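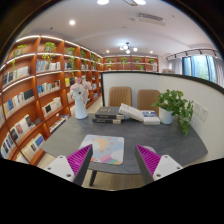
Kitchen Table Book Club: your questions

I get the same handful of emails every month, so I finally typed up my answers. If yours isn't covered, write to me (Gizella Bozsik) and I'll add it.

Do I have to finish the book?
Nope! I'd love you to, but half the fun is hearing why someone gave up on page 70. Just know that we won't hold back on spoilers.

How long are the books?
I try to stay under 300 pages. We broke that rule once for a family saga and I'm still hearing about it.

Where can I get a copy?
Try your library first. Otherwise Ostevari Books takes 15 percent off for members — mention the club at the counter, as they don't have a card system or anything fancy.

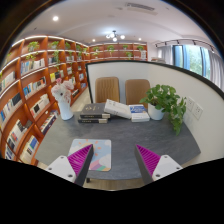 Can I bring my kids?
Please do. We meet for 2 hours, which is a long stretch for little ones, so pack whatever keeps them happy: colouring pencils, a sticker book, a favourite stuffie. If they'll be drawing or snacking, a small mat is handy, something cheerful with a sun and clouds on it like the one on the dark desk here. Snacks are fine as long as they're nut-free.

What if I'm shy?
Come and listen. I barely said boo at my first few meetings (hard to believe, I know) and now I can't be stopped.

Who picks the titles?
We all do. Drop a suggestion in the jar and I draw one at the end of each meeting. November's draw is already done, sorry, but the jar is open again for the next one.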